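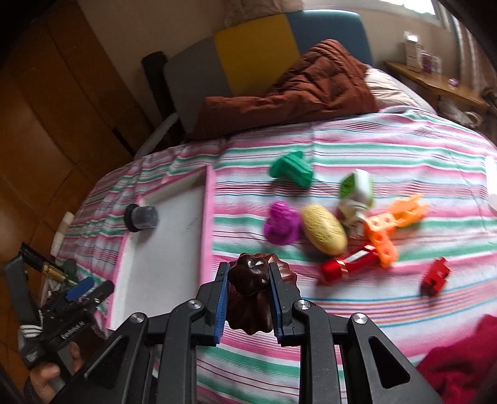 My collection of small toys began in Tuditz, where my grandmother kept a biscuit tin of them under the kitchen bench. When I moved to Plitley the tin came with me, and since then it has become a drawer, then two drawers, and then a problem. This gallery is the result of one July in which I decided to take everything out, look at it properly and give each piece a place. I did the sorting on the bed, on the striped sheet with the pink and mint green bands, and the green cactus with its ribs is there at the back, lying on its side, with the magenta one in front of it. For a long time I took the magenta one for a pig. Now I think it can be any animal you like.

The full list has 157 pieces. I do not show all of them, and some of them I would not wish to show, but I have written a few lines for each group, in the order in which they stand in the cabinet today.

## Plants and vegetables

The cactus belongs to this group and it is the piece which visitors pick up first. I have put it at the front for this reason. Behind it stand a carrot, a mushroom with a missing spot and a very small pot of tulips which came from the biscuit tin. The tulips are the oldest thing in the collection.

## Animals

This is the largest group and also the most difficult one. At first I sorted it by kind: farm, forest, sea. It did not work well, as many of the toys are not one certain animal. After that I sorted by colour, and this I can recommend to everybody. The magenta one stands between a red hen and a purple snail, and all of them look better than before.

The hen has lost her paint on the beak. I thought to repair it, but I bought the wrong red, so she waits.

## Figures

There are fewer figures than I had expected. The white one with the green panel is a favourite of my niece, who gives it a new name at each visit. On the list it has only a number. The others are mostly a family of skiers, bought at Overgaard, the toy shop by the old bus station in Plitley. The shop is closed now. The father skier has no poles, and the two children have three between them.

## Things to eat

Toy food was not my plan. It came inside mixed bags from the market and I did not have the heart to send it back. There is a slice of cake, a cheese, and a loaf of bread which is bigger than the whole skiing family. It stands on the lowest shelf, where the size is not so strange.

## Plastine pieces

Plastine was a small workshop, and my grandmother had a neighbour who painted for them at home in the evenings. I own 2 pieces of which I am certain, a duck and a watering can, both with the name pressed into the bottom. There are perhaps more in the collection without a mark. If you have a duck of the same kind, please look under it and write me whether the letters are round or square. Mine are round. I have read that the square ones are earlier, but I have not seen one yet.

## How I sorted

I would like to add some practical words for people with a drawer like mine.

Use a bed and not a table. On a table the small things roll to the edge and fall, while on a bed they stay more or less where you have put them. A flat white tray is also useful for the things which do not belong to any group. At the end of the day you can lift it away in one movement and sleep in your bed.

Wash the toys only with lukewarm water and a soft brush. Let them dry overnight on a towel, standing with the opening down if they are hollow. Stickers should not become wet. I learned this with a small ambulance.

Write the number on a piece of paper and put it under the toy, never on the toy. I did it the wrong way in my first year, with a pen, and on 3 of the animals the number can still be read.

My cabinet is second-hand and has glass doors. The morning sun reaches it from the left side until nine o'clock, so I keep the pale pieces on the right.

## Exchange

I have double pieces of the following: mushroom (without spot), yellow boat, sitting bear, cheese. I am looking for ski poles in any colour, and for a lid which fits a blue teapot with an opening as wide as a small coin. Postage we can share.

The next part of the gallery will be the vehicles. They are still in the second drawer.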